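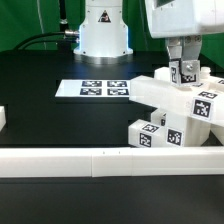
Search talks and notes Go

Marked parts on a dark table: surfaces, plates and small blocks
Speaker notes, Rosham workshop day

Opening (2 minutes, no more)

Say who the talk is for: people who lay out small white plastic parts on a bench and need to know afterwards where each one lay. Half the room will have done it with a ruler and masking tape. Say what will not be covered. Camera calibration is in the morning session and there is a handout for it.

State the terms early. A plate is the flat white piece with the markers printed on its face. A block is the small white piece with markers on its sides. A part is anything else in white plastic. People in the Trotmont group use "tile" for the plate; either word will do, but pick one per report.

The table

Matte black. Spend time on this. At Rosham we began with a satin black top and lost a good deal of the first month to highlights that moved when anyone leaned over the bench. Satin looks matte in the shop. Ask to see a sample under a lamp held low, near the surface.

White on black gives the clearest outline for the parts. The cost is dust, which shows at once, and plastic crumbs, which show more. Wipe with a barely damp cloth, in one direction. Do not polish. A rubbed patch turns shiny and stays shiny.

A green cloth behind the table closes off the rest of the room. It needs to hang without deep folds, and it should stop the eye at the back edge. Ours was ironed once and has been hung full length ever since.

The plate

Four markers, two above and two below. One would give a position, and in principle an angle as well, but the angle from a single small marker wanders. With four, one can be covered by a hand or a part and the remaining three still serve.

Leave white all round each marker. The commonest fault in plates sent to us is a margin trimmed down to save space. The black square needs something pale to end against, and on a black table a marker printed right up to the edge of its plate disappears into the background on that side.

The raised edge. Opinions differ. It makes the plate easier to pick up and keeps the printed face from rubbing when plates are stacked. It also throws a thin shadow inward if the light is low. We kept it, and moved the light.

Flatness matters more than size. Lay the plate face up on glass and press each corner. If it rocks, reject it. From the Imrie batch of 200 plates we rejected 15, all with the same lifted corner, and the supplier put it down to the way they had been packed.

(Pass the two rejected plates round here. Get them back.)

The blocks

A block carries its markers on more than one face, so that turning it does not lose it. The faces must be told apart. Use a different pattern on each and write down which goes where before any are stuck or printed. The Hastberg numbering sheet does this well enough: one row for each block, one column for each face.

Small blocks are handled by their sides, and the sides are where the markers are. Expect wear. Check the corners of the pattern first — that is where the black goes grey.

Parts in a heap

This section usually draws the questions.

Loose white parts, stacked or hooked into one another, are hard to tell apart by outline. White against black is easy. White against white is a matter of shadow and little else. Three things we tried at Rosham:

Side light from the left only. Helps with depth, makes the underside of the heap unreadable.

Grey parts mixed with white. Helps a great deal, but the two plastics did not match in weight and the fit was different.

Spreading the heap before recording. Gives clean outlines. Loses the stacking, and for Trotmont the stacking was what we wanted to record.

We settled on soft light from both sides and accepted that some of the lower parts would be guessed. Put that in the report in plain words.

Storage

Plates on edge in a slotted tray, printed faces all the same way. Blocks in a shallow box with a lid. Our parts box holds 200 pieces and is weighed at the end of the day, which is quicker than counting and catches a missing part if the scale is any good.

Keep labels off the pieces. A paper label near a marker gets read as clutter, and the glue picks up dust.

If time is short

Drop storage. Keep the margin point and the flatness test.

Likely questions

Can the plate be laminated? Only with a matte film, and check it under the low lamp as for the table.

Does the green have to be green? No. Any even colour that is absent from the parts.

Where are the drawings? Plate and block drawings are with the Trotmont notes, in the folder marked Hastberg. The drawing for the slotted tray is still the old one and the slots are too narrow.

Last updated: April 2018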